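Stunley Community Hub newsletter
Posted 01/12/2025

Changes to the toy and game library this winter

The toy and game library has been running from the side room at Stunley since June, and it has been busier than we planned for. Members have made 2,624 loans in that time. The most borrowed items have been large floor puzzles, wooden train sets and the bigger board games, which are the things people don't want to store at home all year. This item sets out what is changing over the winter, what is staying the same, and what we would like you to do before you bring things back.

Opening times

We will open on the same mornings as now, from ten until half past twelve. The late session has been moved forward by an hour and will finish at six. Ramiro Montoya has kept the late session going through the autumn and asked for the earlier finish, as very few people were coming in during the last hour. The library will close for a fortnight over Christmas. Anything due back in that fortnight can be returned when we reopen and will not count as late.

Loans

The limit is still 3 items per household. Loans are still for three weeks and can be renewed once, as long as the item hasn't been reserved by another member. You can renew at the desk, by telephone or by replying to your reminder message. Reminders now go out two days before the due date. Several members told us they were getting them on the morning itself, when it was too late to find the missing pieces.

Larger items can't be reserved more than a month ahead. This covers the ride-on toys, the play kitchen, the tunnel set and the marble run. If you want one of them for a birthday party, please put the date of the party on the reservation slip so that we can see if two families need it on the same weekend.

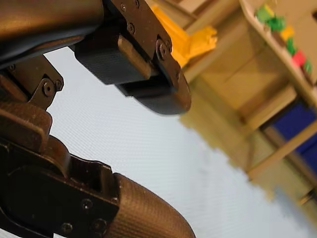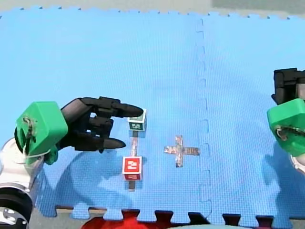
Missing pieces

Most things come back complete. When they don't, it is usually a die, a card or one jigsaw piece, and it is usually found under a sofa within the week. Please tell us if something is missing when you return an item. We don't charge for small parts. We do need to know, or the next family takes home a game they can't play.

Every box has a contents list taped inside the lid. Check it before you leave the desk, and again before you pack up at home. If the list is wrong, cross out the mistake and write in the correct number. Vernon McIntyre is working through the shelves and retyping the worst ones. He has finished the card games and the under-fives section, and is starting on construction sets next.

Spare parts now have their own drawer, to the left of the desk. It holds dice, counters, pawns, sand timers and a tin of odd jigsaw pieces. If you have lost something ordinary, such as a counter, take a replacement from the drawer and mark it on the list.

Cleaning

Plastic toys should be wiped with warm soapy water and dried before they go back in the box. Please don't use bleach. Wooden toys only need a damp cloth. Fabric items, including puppets and dressing-up clothes, will be washed by us, so return them in the bag they came in and leave the bag unfastened.

Batteries must come out before an item is returned. We have had two leaks this autumn and lost a keyboard to one of them.

Donations

We are grateful for what has come in, but we have run out of room for soft toys and for jigsaws of more than 200 pieces. We would still like to be given:

Board games for ages six to ten, complete
Wooden bricks, any size
Dolls' house furniture
Strong boxes with lids that fit

Please bring donations during opening hours. Bags left on the step get wet.

Games afternoon

The winter games afternoon will be in the main hall, in the last week of January. The Prieto café will be doing soup and rolls. There will be a table for draughts and chess, a long table for board games and a floor area for children under five. Entry is free for members and £2 for everyone else. We need people to help put chairs out from one o'clock and to stack them again at five. Names on the sheet by the door, please.

Membership

Renewals are due at the end of January. The price is staying at £12 a household, or £6 for those on the reduced rate. You can pay at the desk by card or cash. If your address or telephone number has changed, fill in a new form when you renew, as the reminders go to whatever number we have on file.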